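I've kept a tub of coloured blocks since my son was two, and I still reckon they're the best toy in the house. Start with a green one. Get a feel for its edges. 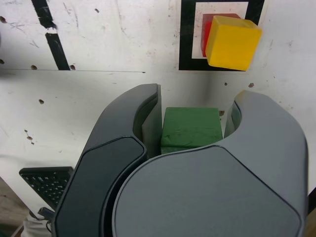

**How many blocks does a beginner need?**
Three is plenty, in colours you can name from across the room.

Noémie Tessier taught me that in Piltville, where she's run a block club for 13 years - scuffed white boards, scuffed blocks, no fuss! Spread them out first, she says, red and yellow well apart.
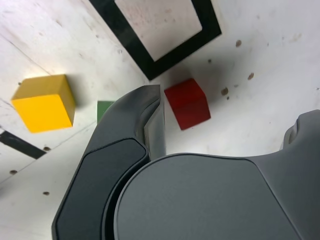
*Photo: Mogens Ragnarsson*

Then you build. Red at the bottom, yellow on top, and don't fret if it sits a bit crooked (mine always do).
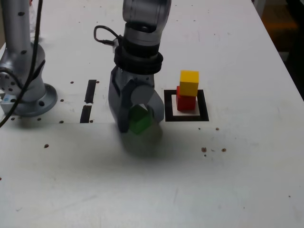

My own record is eight high, set last December on Noémie's kitchen bench, and I'm still pretty chuffed about it.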